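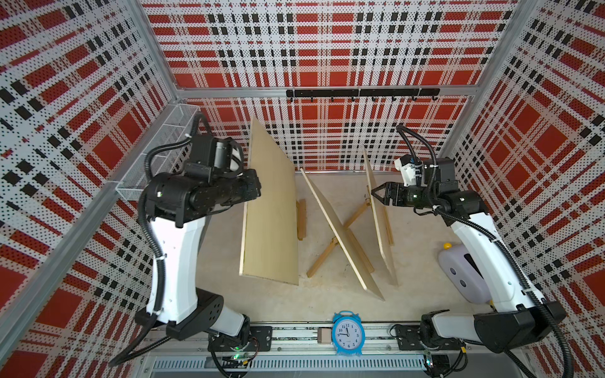

What do you hang a coat on when you've given up the apartment? Whatever hook is nearest, and you try to remember which one.

That was how Loukia put it, anyway. She had the keys to the place for one night and the walls were plaid. Red and black and white, big squares of it, and when you got close it was all holes. Tiny ones. Xuelian put her fingertip on one and it wouldn't go in.

"Who picks plaid," she said.

"Somebody's uncle. Move, I need the floor."

They were late. Play opened on 14th May and the set was supposed to be a street, the back end of a street in 1851, and what they had so far was boards. Plywood, propped up on sticks. Vasco had cut them at his brother's and driven them over with the trunk open and his hand out the window holding the string. One of them was a baker's. One was a church, sort of. The thin one was the house where the girl waits.

"It's falling," Xuelian said.

"It's leaning."

"Leaning where, though."

Loukia didn't answer. Down on her knees, pushing a stand half an inch. Half an inch back. The crossed legs squeaked on the floor and she said a word her mother would of hated.

The rack on the back wall had nothing on it. Black hooks, all in a row, under the metal bar. Xuelian kept looking at it. She'd kept her coat on since the bus — the long one, the good one, with the Ramier label she had sewn back in twice. Her whole bag was by the door. Toothbrush, the charger, letters from Guoqing with a rubber band round them. She hadn't said yet. She was going to say after the baker's was straight.

"You hot?" said Loukia.

"No."

"You look hot."

"I'm fine. Is that the church?"

"Thats the baker's. The church is the big one."

So she went and stood behind the church. It was a good size to stand behind. From back there she could see the basket on the left wall, white wire, flat up against the red, and she thought, you could put letters in that. You could put anything in that. Bread. Gloves. If a person lived here, which a person couldn't.

"I gave up the apartment," she said, to the plywood.

Nothing. The squeak of a stand.

"Loukia. I gave it up. I handed the keys in at 4."

"I know," said Loukia.

"You don't know."

"Manaia told me. She saw you with the lamp, you were giving somebody the lamp. On the street." A grunt, a scrape. "Come round here and hold this, would you, I can't do the angle and talk."

Xuelian came round. Took the top edge of the thin board, the girl's house, both hands. It weighed less than she'd thought. Up close it smelled like the inside of a pencil, and it had no windows yet, Vasco was meant to paint those, Vasco was meant to do a lot of things.

"Left," said Loukia. "Less. There, stay there."

She stayed there. Her arms started to ache and she stayed there.

"There's the couch," Loukia said from the floor. "It's a horrible couch. It's yours till September if you don't sing."

"I don't sing."

"You sing in the shower. You sang at Psarras the whole way through the soup."

"That was humming."

"Okay. Let go now. Slow — slow!"

She let go. The house tipped a little, thought about it, and stood. They both waited with their hands out, not breathing much, the way you do with a kid on a bike.

Then Xuelian undid her coat, all the buttons, and went to pick a hook.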